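Where Do the Pens Go? Desk Clutter and Shared Tables in the Drescombe Study Room

Project report, second-year module in Everyday Design
Group: Lies De Smet, Etornam Akpalu, Zamfira Furtună
Supervisor: Béla Kovács

1. Why pens

Our first proposal was about lighting. It was turned down on the grounds that three other groups were doing lighting. The second was about chairs, and we were told that chairs had been done. Pens had not been done, and so for most of a term the three of us have been finding out where pens go when people stop holding them.

The study room on the upper floor of Drescombe has long white tables that are shared by everybody and belong to no one in particular. People arrive, unpack, work, pack up and leave, and in theory the table is then as bare as it was before. In practice it gathers things. Pens are the commonest, followed by hair ties and those paper sleeves that come round coffee cups. We wanted to know whether putting a container on the table would change this, and whether it mattered what sort of container it was.

2. What we did

We tried 3 arrangements. In the first there was no container at all, and we simply noted what had been left behind at closing. In the second we used a rigid wire pot bought from Baert, a shop which sells a great many wire pots. In the third we used a small tan bag with a folded rim, soft enough to squash, which Zamfira had at home and which had previously held a plant that did not survive her exams.

Each arrangement ran for 8 evenings. We began with 43 pens, all black, all cheap, scattered over the tables before opening as if earlier users had left them. This was Etornam's idea. He argued that people take more notice of a mess that is already there, and he also wanted to see how many pens we would get back.

We wrote down the position of every pen at closing under one of three headings: in the container, on the table, or gone. "Gone" was meant to be a minor category.

3. The soft bag

The bag was easier to live with than the pot. It took up little room, it made no noise when something was dropped in, and it could be pushed along the table with an elbow. Its weakness was that it gave people no idea what it was for. A wire pot says pens quite loudly. A crinkled bag with some curly lettering on the front could be for anything, and people treated it accordingly. During the third arrangement we took out of it a teaspoon, two bus tickets and half a biscuit.

It also did nothing for the pens that were put down in the middle of a thought. These were our main interest by the end. A person stops writing, lays the pen flat, reads something, gets up, and the pen stays exactly where it was laid. The distance to the bag hardly seems to come into it. 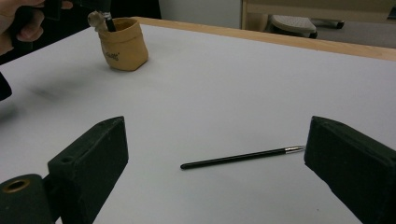 Figure 1. A pen lying flat on the white table, with the soft bag further back.

We came to call these "parked" pens, to tell them apart from pens that had been dropped or had rolled. A parked pen usually lies at an angle, much as it left the hand. Lies became very good at spotting them and can no longer sit in a café without pointing them out.

4. Results

Over the whole study the bag did slightly better than nothing and slightly worse than the wire pot. The difference between bag and pot was small enough that we would not want to build a career on it. Both containers filled up mainly in the last half hour before closing, when people were packing their bags and noticed the table for the first time that evening.

The "gone" category was not minor. We topped up twice from a box of 500 that Etornam had ordered by mistake, and we still have plenty if any other group needs some. A few pens came back several evenings later, one of them with a different cap.

We also asked users what they thought of the containers. Most had not seen them. Delia Aravena, who works at the table by the window nearly every evening, told us that she had seen the bag but had taken it for somebody's lunch. She suggested putting a label on it. We had discussed a label in the first week and rejected it as too obvious – a decision we would now make differently.

5. Problems

We did not control for how busy the room was. The first arrangement fell in a quiet stretch and the third ran into December, when the room was full of people revising and nobody was in a mood to tidy for science. This alone could explain most of what we found.

The wire pot was also moved to another table on its second evening and we never learned by whom. We counted that evening anyway, which Béla Kovács has asked us to state plainly, so we are stating it.

6. If we did it again

We would label the bag, use pens in more than one colour, and place a container at each end of the table. We would also like to try a shallow tray, as a parked pen could be parked in it without anyone having to aim. Zamfira has drawn one up, and the sketch is in the appendix along with the tally sheets, on which the brown rings are coffee and should not be read as data.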